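3.2 Grasping thin woven objects

The arm was built in a shared workshop called Gurnis, with the tools that every member can use. We printed the brackets there and cut the remaining parts by hand. The control program, Brorkora, runs on an old desktop computer under the bench. One build of the hand took 14 evenings, and most of this time went into the fingers and their padding.

In the first version the fingers had hard faces. They were good for boxes and small bottles, but a flat and light object turned between them when the arm went up. We therefore covered the inner faces with a soft layer and reduced the closing speed to 60 percent of the earlier value. The closing force was not changed. This choice made the comparison with Section 3.1 easier, although it is perhaps not the best value for every object.

Woven objects were added to the test set in March. Their surface is uneven, and the edge is often thicker than the middle, so the place where the finger touches has a strong effect on the final angle. We did not correct this angle by software. The operator moves the arm with a hand controller, looks at the wrist camera, and decides when the grasp is acceptable. Each attempt is saved with the motor current and the finger position. The complete set has 500 attempts — the failed ones are kept also, under the same name with a different ending.
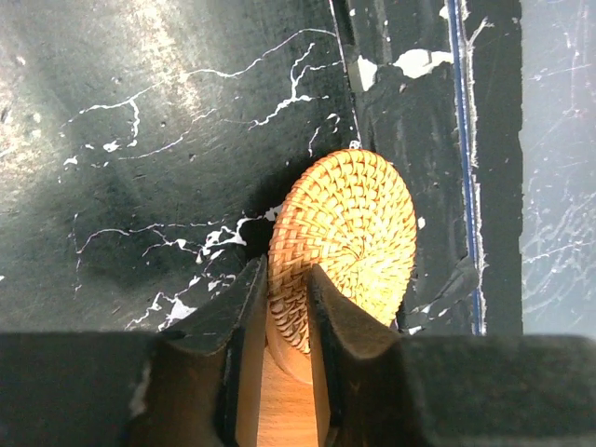

Gurnis workshop, Dec 30, 2024

Figure 3. Wrist camera view of a round rattan coaster held between the two padded fingers. The coaster is tilted, with its face toward the camera, and most of it stands free above the fingers.

For such a grasp the visible part of the rim is used to estimate the tilt. The estimate is less stable when the background is dark and has strong white marks, as in Figure 3, so for these attempts the rim was marked by hand. Gwenaël Bailly did the marking, and the second author repeated it for a part of the set. The differences are given in Section 4.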